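Sendden Bench Automation Help
Boards > Small arms > Setup and upkeep

Two-arm table cell keeps pinching the spoon bowl instead of the handle. Where do I start?

Posted by tablecell_mo, 6 Sep 2021

Hello everybody, and thank you in advance for reading all of this, I know I go on. I look after a small tabletop cell with two black arms, one on each side of a wooden top, inside a black metal frame. The job is spoon sorting. Spoons get put down loose on the wood and the arms are supposed to pick them up by the handle and drop them in the right container. We have run 3,577 picks since the cell was put together and for most of that time I was very pleased with it.

Then in November of last year we moved the whole thing to another room, and it has never been quite the same. The fingers come down too close to the bowl end, and the metal is so slick and rounded that the spoon squirts out sideways. My log has 636 misses, nearly all of them since the move. The fingers are the plain black tapered kind and they close fine when I test them on a pencil. 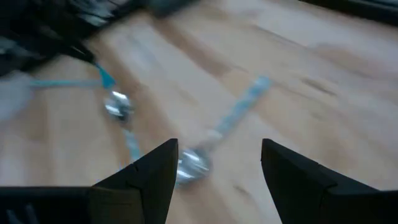
I have already redone the zero position on both arms, twice, and swapped the finger screws for new ones. I also slowed the approach down, which made everything take longer and fixed nothing at all. The wrist camera gives me a picture every time, so I don't believe it's dropping out, but the picture is awfully smeary whenever the arm is moving. Is it the camera, the fingers, or me? I would dearly love to get this right before I add forks to the mix.

Many thanks from a tired but cheerful owner!

Answer from kikuchi_owner_west

Oh, I feel for you, I went through very nearly the same thing with my Kikuchi pair after we carried it down a flight of stairs. I'd leave the fingers alone for now. If they hold a pencil they are probably fine, and every time you take them off you give yourself one more thing to line up again.

What I would look at first is the wrist camera mount. Zeroing the joints tells the arm where its own motors are, and it does nothing whatsoever for the camera, which may have been bumped a little on its bracket during the move. A tiny tilt up at the wrist turns into a big miss down at the table. Snug up the bracket, run your hand-eye calibration again from the beginning (please don't reuse the old file, I did and lost a whole evening to it), and do each arm separately.

Then the smeary picture. Have the arm come to a full stop above the spoon and wait 700 milliseconds before it takes the picture it plans from. You can shorten the wait later once things are behaving. If you still get streaks after a proper stop, your exposure is too long, so bring it down and put a brighter lamp over the table.

While you're at it, go around the frame and check that it sits square to the tabletop and that both arm bases are tight. And have a look at how your cables hang. Mine used to tug on the wrist at full reach, just enough to spoil things on one side of the table and leave the other side perfect, and I was convinced for weeks that it was software. When all that is done, lay out a few spoons at different angles and try them one by one, writing down which way each miss goes.

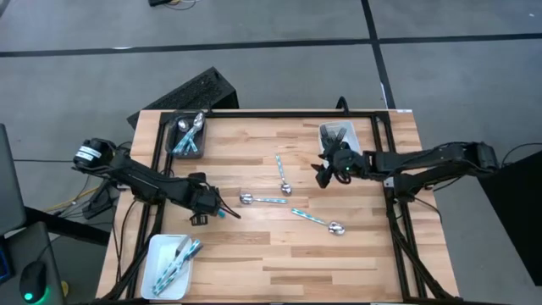
Spoons at different angles on the tabletop, with both arms over the work area.

If the misses all lean the same way, it's calibration. If they scatter every which way, go back to the bolts and the cables. Do let us know how you get on, I love a happy ending on these threads.

Answer from daden_fan

Get Daden pads for the fingers. Problem solved.

Answer from slowandsteady

Pads helped me too, but I'd do the calibration first or you'll just be gripping the wrong spot more firmly. One small thing to add: our Zollano controller kept a grasp offset saved from the old room, 5 mm toward the bowl, and it was tucked away on the tool page where I never thought to look. Yours may be a different make, but have a peek at the tool settings for each arm before you spend any money. Set the offset to zero, calibrate, and then put it back in a little at a time if you need it. Good luck with the forks!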